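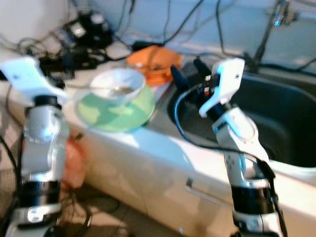

*Both arms at the counter, bowl on the green plate, sink to the right.*

I help out with the Skitano club, where the students are teaching a two-armed robot to do the washing up, and I've come home with better kitchen habits than I had before (my own sink has never looked so good!). A few things I've pinched from them:

**Scrape before you stack.** Dried porridge is like glue, and a stuck spoon will lift the bowl with it. The club gives every bowl 20 seconds with a spatula first, and so do I now.

**Biggest plate at the bottom, bowl on top.** You can carry the lot by the plate, and there's a rim to get hold of. The students spent most of December on rims, poor things, and tried more than 75 grips before they had one they liked.

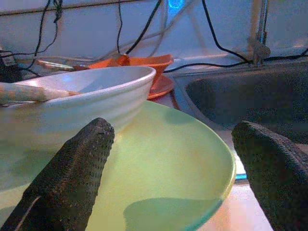

Shallow plates are the awkward ones, so slide them a little way over the edge of the worktop and get your thumb underneath. Works for stiff fingers too, my own included.

**Handles all one way.** Spoons, wooden spatulas, the lot. It saves knocking things into the sink with your sleeve, and I do love a tidy row.

**Leads up off the worktop.** Stick-on hooks along the wall are cheap and do the job, but wipe the tiles with a drop of vinegar first or they'll peel off by the weekend.

We're at the Costness heat next, bowls and all, so I'm off to buy more sponges.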